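I've wanted a robot to clear my kitchen ever since I burnt my first tea towel, so I said yes to a visit to Clirko in May before they'd finished asking! Could it lay breakfast yet? Well, it can take hold of things, slowly, and I got through most of a coffee watching. 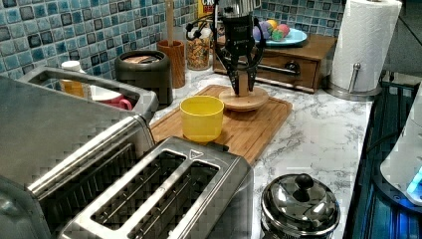
Yvette Gosselin reckons picking up is the easy bit, and that putting away in a cupboard stuffed by teenagers is another five years off. I'd have guessed two (I'm an optimist, and I hate wiping worktops). For now I'm still doing my own washing-up.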